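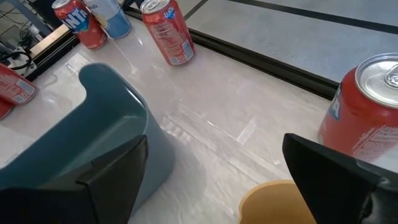
Red Fanta cans and one blue-and-white can on a white marble-patterned tabletop, with the blue-gray bin nearby.

Gremavel Tabletops

Gremavel is a collection of pictures of tables that need clearing, with labels for what's on them and where each thing ought to go. Drinks cans, cups, bins, trays, napkins, lids, the usual stuff that piles up on a flat surface when people are around. I've been putting it together for far longer than I planned and I still get excited when a new table comes in!

The current release is 0.8. Please read the section on cans before you train or score anything, even if you skip all the rest.

What's included

2000 pictures from 30 tabletops
One label file per picture
A list of item names in 8 groups
A fixed check set of 100 pictures, kept in its own folder
The labeling guide (guide.txt), which is the long version of most of this page

Item groups

cans: soda, seltzer and other drinks cans, any position
cups: cups and mugs, with or without a handle
bottles: plastic and glass
containers: bins, tubs, trays, baskets
paper: napkins, receipts, envelopes
food: fruit, wrapped snacks, bread
cutlery: forks, spoons, knives, stirrers
other: everything that fits nowhere else (yes, it's a big group, sorry)

About the cans

Cans are my favorite part of Gremavel and easily the most work. A can standing up is a nice simple thing. Put it on its side and suddenly you may get a big piece of the brand name, or you may get the nutrition panel and hardly any logo at all. The Fanta cans at the top of this page show both: one has its large white lettering turned to the viewer, another shows a white nutrition-facts panel along its side, and over on the right there's one standing upright. Same drink brand, very different things to look at.

So each can gets a "position" (upright or side) and a "showing" field, which can be logo, panel, both or unclear. Use "showing" if you want to test whether a model knows a can by its shape or is just reading the label. It's a really fun test to run, and I'd love to hear what you find.

The brand goes in only when it can be read. The blue-and-white can above has a label that's only partly legible, so it's written up by its colors and the brand field stays blank. Please keep it that way if you send in corrections. A confident guess that's wrong is much harder to find later than a blank.

There's no full/empty field. We had one in the first draft of the guide and took it out, since you can't tell from a closed-up view of a can's side. "Open" is used only when the opening itself is in view.

About containers

A container is labeled by what it looks like. "Bin, plastic, blue-gray" is a good label. "Recycling bin" is allowed only if there's a printed symbol or wording to back it up. If just the rim and a bit of the wall can be seen, add "partial" and leave the contents field at unknown.

Cups follow the same rule. A yellow-orange cup with nothing but its rim peeking into the picture is still a cup, and it still counts as something on the table. Partial items were left out before 0.6, which made scores look better than they should have. If you're comparing with numbers from an older release, rerun them.

Where things go

Each item also has a "goes_to" value: bin, sink, shelf, stays or ask. These are opinions! They come from the house rules sheet we wrote at Preststead, where the labeling is done, and your kitchen may work differently. Cans default to bin, cups to sink, containers to stays. Use "ask" for anything a polite guest wouldn't move without checking first, such as mail, medicine or a half-done puzzle.

The order of items in a label file means nothing. Please don't read it as the order for clearing up.

Tabletops

Surfaces are named by appearance as well: marble-patterned white, wood-grain, plain gray, glass, tablecloth and so on. We don't record what a table is made of. Bright white surfaces turned out to be tough for napkins and paper cups, and lovely for red cans, which pop right out. If your scores for cans look wonderful, split them by surface before celebrating.

Known problems

Too many soda cans compared with other drinks. More seltzer is coming in September.
Stacked cups are labeled one by one in some folders and as a single stack in others. The Hamdan folder is the worst for it.
Small print on can panels isn't transcribed anywhere.
Glass tabletops have reflections that a few people labeled as real spoons. Most are fixed.

File notes

Label files are plain JSON with the same base name as the picture. The old Relteo converter still works for release 0.7 and earlier, but it drops the "showing" field without a warning. Use convert.py from the tools folder for anything newer.

Corrections and new tables

Both are very welcome. Send the base name, the field and the value you think is right, and one line on what you can see that supports it. Questions about the guide go to Cristian Restrepo, who maintains the item list and will happily talk about cutlery all afternoon.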